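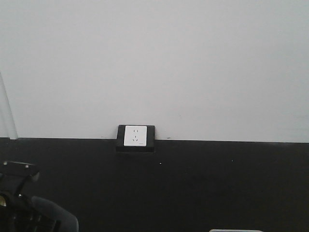
Student Projects / Final Reports / Mechatronics

Comparison of Two Finger Types on a Two-Arm Bench

Submitted in June as part of the second-year project module, Dirnbridge

1. Purpose

The bench at Dirnbridge has two arms, each with a camera carried on a bracket above the gripper. The arms are driven from one controller. Two finger types were available at the start of the project: a flat rigid finger supplied with the Ferimik gripper, and a curved soft pad made by Ostrowski. The project was set up to find out which type should be left on the arms for general use, and whether the wrist camera or the fixed camera gave the operator a better basis for placing the fingers.

Speed was outside the scope. So was grip force, as the load cell was on loan to another group for most of the term.

2. Bench layout

The table top is black and stands against a plain pale wall. A socket panel in a black surround sits at the back of the table. It was used as a reference when setting the views, since it stays in the same place between sessions and its edges are square to the table.

The fixed camera covers the middle of the table. Its position was marked and was not altered after the first session. Each wrist camera was refitted whenever the fingers were changed, and the bracket angle was then checked against the socket panel before any run was logged.

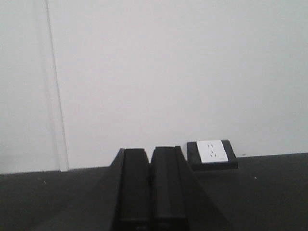

The wrist view has one clear advantage. The operator can judge the gap between the fingers directly, even when it is small. In the fixed view the same gap is often hidden behind the gripper body, and the operator has to rely on the opening value shown by the controller. That value drifted by up to 2 mm over a session and had to be zeroed again.

The drawback is that the view moves with the arm. Operators who had not used the bench before tended to overshoot sideways when they worked from the wrist camera alone.

3. Method

A run consisted of one approach, one grip, a lift and a hold of 20 seconds. A run was counted as good if the item was still held at the end and had not touched the table during the hold. Runs stopped by a controller fault were struck out and repeated.

Three classes of item were used: cloth, small boxed parts and thin card. Each was tried with both finger types and with both views. The starting position of the arms was stored in the Trasstead control software and recalled before each run. 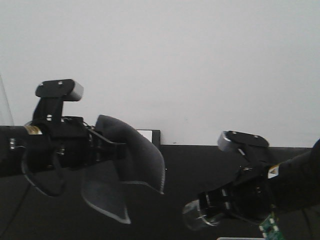
Both arms were brought back with their jaws clear of each other. The stored position had to be changed once, early on, after the cable loop under the left wrist was found to catch on the gripper body at full rotation. The loop was re-tied with more slack and the fault did not come back.

4. Results

A total of 46 runs were kept. The soft pads did better on cloth. The material gathered between the pads and stayed there, and most of the lost grips came from taking hold too near an edge. With the rigid fingers, thin cloth slid out slowly during the hold.

On card the order was reversed. The soft pads bent the card before they gripped it, and the rigid fingers picked it up cleanly in all but 3 runs. No clear difference was found for the boxed parts.
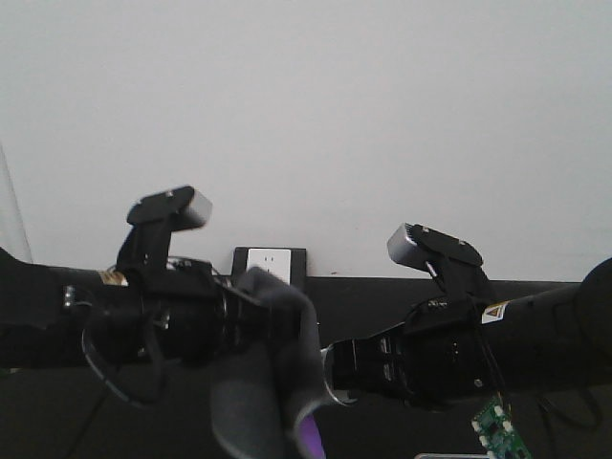

Figure 4. Left gripper holding the grey cloth, right gripper open.

Passing cloth from one arm to the other was tried in the last session only. It depended more on the view than on the fingers. With the wrist camera of the receiving arm, the hanging cloth fills much of the picture at close range and the far side cannot be judged. The fixed camera was better for the approach, and the wrist camera was useful again for closing the fingers.

5. Recommendations

Leave the soft pads on the left arm and fit rigid fingers to the right when the work is mixed. Show both views to the operator on one screen. Zero the finger opening at the start of each session and again at the midway point. The handover runs are too few to support a figure and should be repeated once the load cell is back.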